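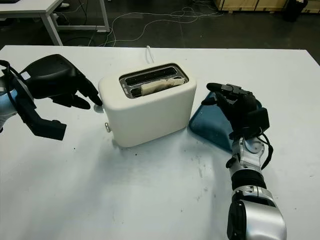 Kauppinen 600 Tabletop Refractor

We have been wanting a small telescope like this in the shop for years, one we could hand to a beginner without a long speech first, and now that it's finally on the shelf we find we're giving the long speech anyway (sorry!). The Kauppinen 600 is a short, friendly refractor with a 600 mm focal length, and it sits on a squat wooden base that goes on any sturdy garden table, wall or car hood.

What will you see with it? The Moon, first of all, and more of it than you'd expect: crater rims, mountain shadows, the long gray plains where so many landers have come down. Jupiter's four big moons are easy, and so are Saturn's rings on a steady night, though they will look tiny, so please don't expect the pictures from the probes. Emmett Doucet, who looks after our telescope bench, took one home in August and kept it until we had to ask for it back.

The tube turns by hand, with no motors, no app and nothing to charge. You loosen the side knob, point, look along the red dot finder and nudge until your target drifts into view. It takes an evening to get the hang of it, perhaps two if you're sharing with children who all want to go first.

In the box
Refractor tube with dust cap
Tabletop base
25 mm and 10 mm eyepieces
Red dot finder, battery included
Moon map, printed both sides

Item number: 3492
Price: $257
Availability: in stock

One word of caution, and we say it to everybody: never point this or any telescope at the Sun without a proper solar filter over the front end. We don't include one, but Venla Eskola at the order desk will gladly tell you which size fits.

The Tilex carry bag is sold separately, item 1084. It has a padded pocket for the eyepieces and just enough room left over for a pair of gloves, and you'll want those.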